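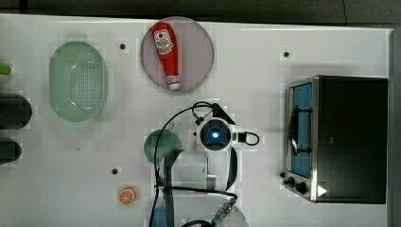
Someone in the February group asked why the cell has to be checked again in the morning if it passed the night before and the door was locked in between. The short reply is that the lock keeps people out and does nothing about temperature, cable set or a screw that was already on its way out. The longer reply is this handout.

Course notes, session 4: Daily care of the kitchen cell
Revised May 7, 2018

These notes cover the tabletop cell in room 915. They assume you have done the safety session and know where the stop button is. The arm runs on the Niltus controller and the cell log is kept in Protamley. The procedure for the older Seixas bench is different and is not covered.

1. Before power

Walk up to the cell with the arm unpowered. Look at the table first. The overhead view is the one the planner works from, so anything left on the white surface counts as part of the setup, including pens and screwdrivers. Take out whatever is not on the setup sheet.

Check the markers on the tabletop. Press down any lifted corner with a thumb. Do not use a fingernail, as it scratches the print and the detector starts to drop that marker at low light. A marker that will not stay down gets replaced, and a replaced marker means a full table calibration (section 4).

Wipe the table with a dry cloth. Damp cloths are fine on the plates and the colander but keep them off the markers.

2. Cables

Most lost hours on this cell come from cables. The long black cable that loops out to the left and runs back down the arm needs slack, and the slack has to be in the right place. With the arm at home, lift the loop with one finger. It should move freely and fall back without touching the fingers of the gripper. If it is tight, the wrist will pull on it at the far side of the table and you will see the camera drop out for a moment, usually in the middle of a reach.

Then check the connector where the wiring joins the arm. Push it home by hand. No pliers. Look for bent strain relief and for any place where the jacket has gone shiny from rubbing. Shiny is a note in the log. Cut or cracked is a stop, and the cell stays off until the cable is changed.

Small loop at the wrist: leave it alone unless it is chafing on the bracket. Past groups have tied it down to look neater, and the tie took up the bend the cable needs.

3. Gripper and wrist camera

Power up and wait for the controller to finish its self test. Open and close the gripper 4 times with nothing between the fingers. Listen for a click or a change in pitch near the end of travel. Check each finger for play by pressing sideways with light force. A loose finger screw is tightened with the small torque driver from the drawer, set to the value printed inside the drawer lid.

Clean the camera window with lens tissue only. The camera light will be on, so tilt your head instead of looking straight into it. After cleaning, take a test frame and compare it with the one saved on the controller. The two should line up. A shift means the housing has been knocked, and then you do the hand-eye routine before anything else.

4. Calibration

Table calibration takes up to 4 passes. Run the Kikance routine from the controller menu and keep your hands out of the cell until it reports a result. Read the residual off the screen and write it in the log, good or bad. If it is still out of tolerance after the last pass, stop there. Running it again will sometimes give a lower number – but you have then hidden the fault from the next person.

Do not move the toaster oven during calibration. It is entered in the planner as a fixed body, and it is the tallest thing the arm can hit. If it has been shifted, move it back against its reference and recheck the clearance on the handle side with the arm at reduced speed.

5. Setting out the objects

Objects go out last, after calibration. For the plate exercise, the ketchup bottle lies on its side on the pink plate, and the colander goes to the left of it. Use the bottle from the kit. A different bottle changes the grip width, and the values saved for the exercise will be wrong.

Small items such as the orange wedge are easy to lose under the arm. Count them back into the box at the end.

6. Shutting down

Send the arm home, open the gripper, power off, then put the objects away. In that order. Enter in the log: residual, any cable notes, anything tightened, anything replaced. "OK" alone is not an entry.

For next time: read the controller fault list, codes for wrist and gripper only. Bring your own copy of the setup sheet.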